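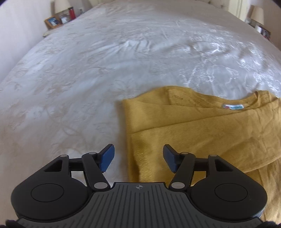
Ticket: Cue playback stops dead in Act Two
Opened by: Danylo Levchenko, sound and general blame
Venue: Trornby Playhouse, main stage
Show: Hiker (the musical, with the mountain)
Priority: High. Was "Low" until the director sat in on it.

Problem
Sound cue 41, the avalanche, plays for two seconds and then stops. The cast carries on being buried in silence. Cue 42, the distant yodel, then fires by itself over the death scene, which got the biggest laugh of the night. The playwright was in.

Setup
Uton playback software on the booth laptop, out through the house interface to the old Zakharchenko desk. Show file has over 200 cues, many of them wind.

Log

Sep 1, 2023, 4:10 pm
Restarted the laptop. Avalanche stops at two seconds. Restarted the desk as well, to be fair to both parties. Same.

4:25 pm
Played the avalanche file on its own, outside the show file. Runs the full length and is quite frightening. So the file is fine.

4:40 pm
Swapped the cable between laptop and interface. No change. Put the old one back and labeled it "innocent."

5:05 pm
Reply from Uton support: please check that the fade on the previous cue isn't set to "stop all." Checked cue 40 (goat bells). It isn't. Checked 39 too. Fine.

5:20 pm
Stage manager asks if the actors could just make the noise. They tried. Noted here for completeness.

5:45 pm
Found something. Cue 41 has a fade-out attached to it with a wait of 3000. I typed that at tech thinking it was seconds, meaning "never, leave it alone." The box is in milliseconds. The wait counts from when I hit Go, the file has a second of nothing at the front, and that leaves two seconds of avalanche. When the fade finishes it's set to auto-continue, so off goes the yodel.

5:50 pm
Deleted the fade. Took auto-continue off 41. Trimmed the silence at the head while I was in there. Ran 40 to 43 twice -- goats, avalanche, yodel on my Go, wind.

6:15 pm
Ran it again with the company on stage and the lights going. Full avalanche. The lead says it's now too long and she has run out of ways to lie there. That's a directing ticket, please open it separately.

Still open
- The Zakharchenko desk hums on channel 2. It hummed in December and it will hum when we're all gone. Hidden under the wind for now.
- Could Uton print the unit next to the box? Small letters would do.

Status: Fixed, pending tonight's audience. Cause changed from "software fault" to "operator" at the stage manager's request.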